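Cleaning and Recoating a Varnished Interior Door
Updated 28 Nov 2022

A varnished door collects hand grease near the handle and dust in the moldings. Most doors that look worn out are only dirty. Clean first, then decide on a new coat.

Remove dust before any liquid touches the wood. Use a dry paintbrush with soft bristles and work from the top molding down. The lower lip of each panel holds the most. Vacuum the floor under the door when done.

Mix one teaspoon of dish soap into a quart of lukewarm water. Wring the cloth until it no longer drips. Wipe with the grain, one panel at a time, then the rails. Follow with a second cloth dampened in plain water, then a dry one. Water left in the corner of a molding will lift the finish there. 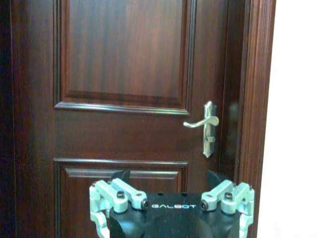 A reader in Brustville writes that soap alone did nothing for the gray film next to her handle, and that mineral spirits on a cotton rag took it off in two passes. She adds that the gloss came back after buffing.

Mineral spirits are safe on most cured varnish and will also remove old wax. Test on the hinge edge. Open a window, wear gloves, and lay used rags flat outdoors to dry. Shellac is a different case: a drop of denatured alcohol on a hidden spot turns shellac sticky and leaves most varnishes alone.

Cloths matter. Terry cotton is good for drying and for the first wipe. It sheds lint when new, so wash it twice before using it near a finish. Skip fabric softener, which leaves a residue that streaks on gloss.
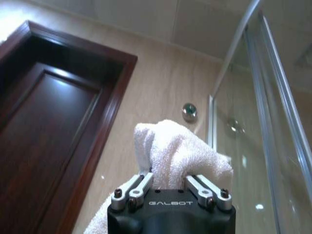 For the final buff, change to a flat-weave cotton or an old T-shirt. Fold it into a pad and refold to a clean face as each one picks up dirt.

If the finish is worn through to bare wood, scuff the whole face with 220 grit, wipe off the dust, and brush on thinned varnish. Leave it 22 hours at room temperature before the second coat. Do the panels first, then the rails, then the stiles. Rehang after 9 days if the door can be spared that long.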